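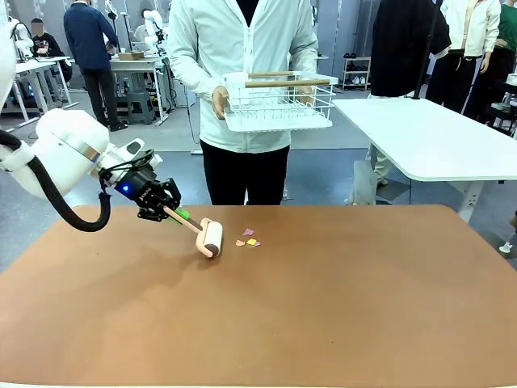

Sticky roller, paper scraps. The roller usually wins.

Why Is Sticky Stuff Sticky?

You have probably sat on something sticky. It may have been jam. Let's say it was jam, and your brother put it there.

Everything you can touch is made of molecules, which are far too small to see. Molecules pull on each other a little, but only when they are very, very close. Put a book on a table and it won't stick, even if both feel smooth. Up close they are as bumpy as a mountain range, so they hardly touch at all.

Glue gets around this by being runny. It oozes down into the bumps and touches nearly everything. Then it dries hard, and you have a model airplane, or two fingers that are now one finger.

Tape is lazier. The goo on tape never dries hard. It is soft enough to squash into the bumps when you press, and stretchy enough to hang on when you pull. Lint rollers work the same way, which is bad news for crumbs, cat hair and bits of paper.

Why does water stick?

Water molecules like each other and they like plenty of other things too. That's why drops hang from a wet plate after you wash it. Gravity tugs the big drops down. The small ones stay put until they dry up, or until someone hands you a towel and looks at you in a meaningful way.
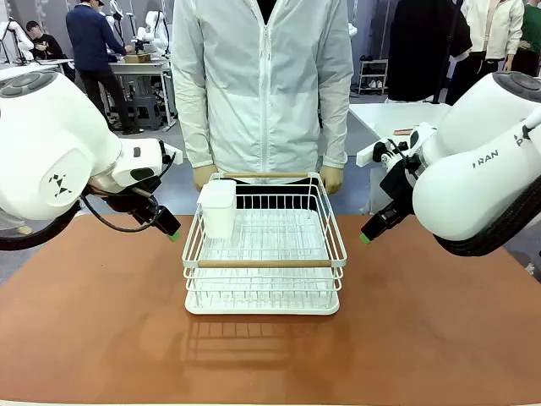

Try it: the tape test

Cut a strip of tape. Press it on your sleeve, peel it off, and do it again. Tarek Najjar, age nine, of Cluswood, got to 25 before his tape gave up. By then it was mostly sweater.

Look at the sticky side. What is covering it? Now you know why it quit.

Do not test this on the cat.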